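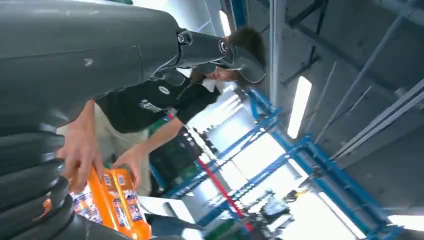
Trutow Assembly Register, version 3: review

Reading time: 6 minutes

The Trutow Assembly Register is a desktop program for organizations that hold public meetings and have to account for them afterward: youth forums, community associations, town unions, student bodies. It keeps a member roll, issues notices, records statements and resolutions, and stores a dated copy of everything that leaves the office. Version 3 replaces the release from last October. I tested it on a two-year-old laptop with the records of a regional youth council, 1,047 members on the roll and 59 affiliated local chapters.

Installation

The installer needs no network connection, which suits offices outside the state capital. Setup asks for the name of the body, its officers' titles, and the rule for a quorum. The quorum rule accepts either a fixed number or a share of the roll. It doesn't accept both together, and many constitutions use both ("one third of members or 300, whichever is less"). I entered 300 as a fixed number and checked the other condition by hand at each meeting.

The member roll

Import is from a plain spreadsheet. Columns can be matched by hand, and the matching is saved for the next import. Names with two or more surnames came through in the correct order. Duplicate detection works on phone number only. In a roll where several members of one household share a phone, that produces false matches, and each one has to be cleared separately. Selleck's Rollkeeper compares name, ward and phone together and does this better.

Chapters can be grouped by state or by local government area. A chapter can't belong to two groups, so a branch that straddles a boundary has to be assigned to one side.

Statements and notices

Most buyers will want the program for this part. A statement is drafted in a simple editor, sent to the officers named in the approval rule, and locked when the last of them signs. After locking, the text can't be edited. A correction is issued as a new document that points to the old one, and both stay visible in the register. When a newspaper quotes a line the secretariat doesn't recognize, it takes less than a minute to find out if the line was ever approved, and by which officers.

Each locked statement prints with a short code at the foot. A reporter can call the office, read out the code and have the wording confirmed. There is no public page for checking codes, and Trutow lists none among its planned additions. The Pons press desk package has offered one for two releases.

Search covers full text and handles accented and dotted letters correctly. It doesn't search attachments.

Meetings and votes

Attendance is marked on screen or by scanning printed cards with a cheap USB reader. Voting by show of hands is entered as totals. Voting by roll call is entered name by name, and the result sheet lists each member's vote in roll order. I entered one roll-call vote in full. The keyboard shortcuts (Y, N, A) are quick, but there is no undo beyond the last entry – a mistake noticed ten names later means scrolling back and changing it with the mouse.

Minutes can be exported as plain text or as a print-ready file. The print layout puts the resolution number in the margin, where a hole punch removes it.

Speed and stability

With the full roll loaded, the program opened in roughly seven seconds. Searches returned at once. It closed without warning one time, during an export with the card reader attached, and the draft minutes were intact on restart. Backups go to any folder or removable drive, and restoring one to a second machine worked on the first attempt.

Price and support

The license is per office, not per user, and covers one year of updates. Local support is through Hinidach, by phone and email. I sent two questions. The one on quorum rules was answered the same day. The one on duplicate matching got a reply that quoted the manual.

Verdict

Good: locked statements, clear correction trail, works offline, sound backups.

Poor: phone-only duplicate check, single-condition quorum rule, weak undo in roll-call entry, margin numbering in print.

Bodies that issue statements often, and get asked about them, should put it ahead of Rollkeeper. Bodies that mainly need a clean membership list should buy Rollkeeper.

Related reviews

Selleck Rollkeeper: membership lists for small associations
Pons press desk package, second look
Card readers for meeting attendance
Keeping minutes offline: what to back up and where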